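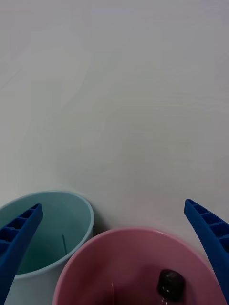 Which containers may residents leave in the shared wash rooms? Plastic buckets and bowls may stay, provided that they are empty of water and labeled with an apartment number.

Reading time: 2 minutes

The management office at Gondska Court has revised its rules for household containers kept in the wash rooms of both buildings. The revised rules take effect in July and replace the notice posted on the ground floor last winter.

Each apartment may keep two containers on the counter. A bucket and a bowl are the usual pair, such as the teal bucket and pink bowl at the top of this item, and any color is acceptable. Containers should be stored side by side, open end up, against the wall. Stacking is discouraged. Stacked plastic tends to stick together when damp, and several rims were cracked last year by residents trying to pull them apart.

Thin sticks, stirrers and brushes may be stored upright inside a bucket. They should not be left in the sink or on the windowsill. Cleaning products must be taken back to the apartment after use, including diluted products in unmarked bottles.

Labels are available from Ruxandra Manole at the front desk. Please attach the label to the outside wall of the container, below the rim, where it will not come off during rinsing. Labels from the previous system remain valid if the number can still be read.

Counters will be cleared for cleaning at 3 p.m. on the last working day of the month. Unlabeled containers will be moved to the Enache Street storage room and held for 15 days, after which they will be discarded. To claim an item, residents should bring a key card and describe the container.

Residents who need space for a third container, for example for infant laundry or medical reasons, should write to Costel Marinescu, building manager. Requests are normally answered within a week.

Related items
Wash room hours for the summer
Replacement of taps in the Grondari building
Disposing of broken plastic household goods
How to request a new key card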